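## 4. Setting up your kitchen compost bin

Okay, you've unpacked the Flondley and read the safety bits (you did read them, right?), so now we get to the fun part. I've set up more of these than I can remember and it goes quickly once you know the order. Plan on 10 minutes for the bin itself and then a little patience while the starter wakes up.

### 4.1 Before you start

You'll need:

- the bin, with its inner bucket and lid
- one charcoal filter (the flat gray disc in the paper sleeve)
- the bag of Radent starter bran
- a dry cloth
- a cup or scoop you don't mind keeping with the bin

**Caution:** Don't open the bran near a fan or an open window. It's harmless, but it's dusty, and it gets into everything. I was still finding it in my toaster in May.

### 4.2 Putting the bin together

1. Wipe the inner bucket dry. Any water left over from rinsing will make the first layer clump.
2. Drop the drain plate into the bucket with the small feet facing down. It should sit flat. If it rocks, turn it a little until the notch lines up with the tap.
3. Close the tap. I know, I know - but check it again anyway.
4. Peel the filter out of its sleeve and press it into the lid until it clicks on both sides.
5. Sprinkle 100 grams of bran over the drain plate and shake the bucket gently to level it out.
6. Put the lid on and push down on all four corners.

**Note:** Older lids take the thicker Jia filter, and it won't click. It just sits there under the ring, and that's fine.

### 4.3 Your first scraps

Start small! Everybody wants to tip in a week's worth of leftovers on the first evening, and then they write to me about the smell. Give it one layer of soft stuff (fruit peels, salad leaves, coffee grounds) and let it get going.

7. Cut anything bigger than your thumb into pieces. Banana peels can go in as strips, and the stem should be snipped up small.
8. Spread the scraps in one even layer and press them down with the back of the scoop to squeeze the air out.
9. Cover with another 100 grams of bran, then close the lid.

Fruit you still plan to eat should stay well away from the bin, by the way. I keep mine out in the open on the other side of the room, where I can see what's getting ripe. Once something goes past saving, in it goes, skin and all.

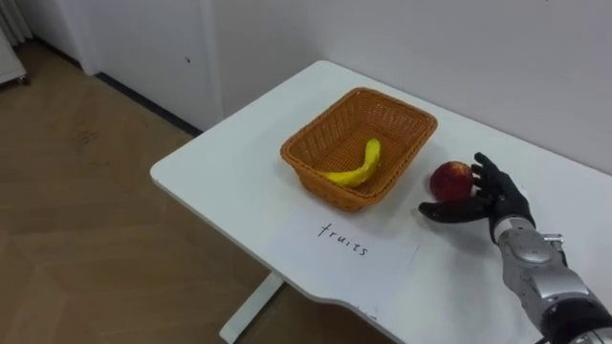 Roxana Crăciun wrote in to say that her peels came out whole after a full cycle, long leathery strips of them, and she wondered if she'd bought a bad bag of bran. The bran was fine, it turned out she'd been laying them in flat on top of each other. Mix them with something crumbly, like coffee grounds or torn-up egg carton, and they break down much faster. She also asked about the little stickers. Please take those off first, they'll outlive us all.

### 4.4 Draining the liquid

After 7 days, you should have some liquid under the drain plate. Put a jar under the tap, open it slowly, and let it run until it stops. Close the tap before you move the jar (ask me how I learned that one).

**Caution:** Never pour this liquid on plants undiluted. It's strong enough to scorch the roots. The mixing chart is in section 6.

If nothing comes out, the tap may be blocked with bran. Poke a wooden skewer in gently, wiggle it, and try again. Still nothing? Your scraps may just be on the dry side, so leave it a couple more days. Prelico sells a spare tap if yours ever cracks, and the one for the small bin fits the large one too.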